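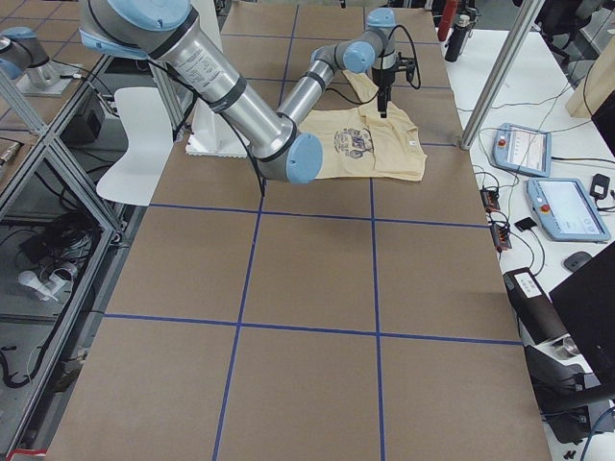
Nhyira Amissah wrote to me after reading the first draft that a T-shirt is the hardest thing to fold the same way twice, and that the README should say so before anything else. I agree, so it is now said.

SARANCE FOLDS
README and data card

What is in it

Sarance Folds is a set of 700 records of cloth things being folded on a long table. There are four kinds of item with 175 records each: T-shirts, plain cloths, tea towels and pillowcases. The records are kept in one folder per kind. In each folder there is a text file called notes.txt, which gives for every record the item, the fold that was wanted and a short remark.

The table

The table is covered in brown paper and divided into rectangles with strips of blue tape. The long lines go along the table and the others go across it. I use the word "cell" for one rectangle everywhere in the notes. An item can lie in one cell or over several, and the notes give only the cell where the collar or the first corner was at the start.

The paper gets creases with use. Please do not take a crease in the paper for the edge of a cloth - this mistake was made in the first version of the labels and it cost us a lot of correcting.

The items

T-shirts: cotton, short sleeves, some plain and some with a printed front. The starting position is written as "flat", "partly folded" or "heap". With a printed shirt the notes also say if the print was up or down.

Plain cloths: light colours, without hem marks. They are soft and the corners are easy to lose under the rest of the cloth, so many remarks in this folder are about corners.

Tea towels and pillowcases: ironed before the first use only.

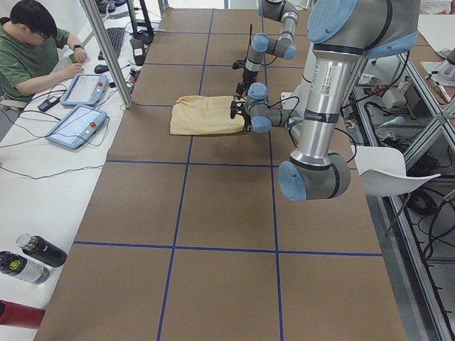 Tronenstead, Jun 7, 2022

Changes in this version

The plain cloths were sorted again. Before, a cloth which was folded in half and a cloth which was only bunched into a similar shape could have the same label, and this was not right. Now "folded" is used only when two edges lie together, and all other cases are "bunched".

The word "beige" was taken out of the notes. People did not agree where yellow stops and beige starts, so both are now "light".

The Killell list of fold names is still used for the T-shirts: sleeves in, sides in, then the bottom up to the collar. The Aliyu list, which we tried in April, had more names than we could keep apart, and it is removed.

How to read a remark

A remark has 3 parts, divided by a semicolon: start, end, trouble. If there was no trouble the last part is empty. For example:

heap; sleeves in; left sleeve turned inside
flat; folded in half;

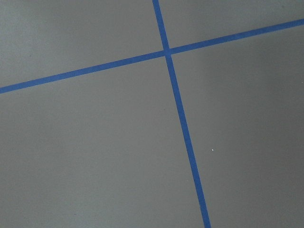 Comfort Gyamfi asks if the tape can be used as a ruler, and if a fold which runs along a line may be called straight.

My answer is no to the first and yes to the second. The strips were laid by hand and the cells were not measured, so please do not calculate the size of a shirt from them. But to judge by eye if an edge is straight, the tape is good enough, and the notes use it in this manner.

Known problems

- 3 pillowcase records have no remark. They are kept in the folder but are marked "empty".
- The size of the T-shirts is not given. The tags were not read.
- "Left" and "right" are always meant from the near end of the table, also when the shirt lies upside down.

Corrections are welcome. Please give the folder name and the number of the record, and write which word you would change.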